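Compte rendu de la réunion des habitants, octobre 2021

Bon, je prends les notes, soyez indulgents ! On était chez Jummai Ugwu, qui nous a reçus avec une soupe (merci encore). Premier point, la fête de la rue : il reste presque 300 euros en caisse, et Paul veut bien relancer l'orchestre. 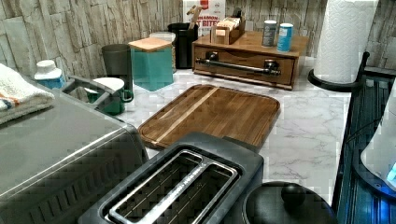
Pour le local à vélos, le devis de Golevska est à 2 000 euros – trop cher, on en redemande un. Jummai préfère attendre mars, moi pas trop, mais la majorité l'a suivie. Prochaine réunion chez Paul.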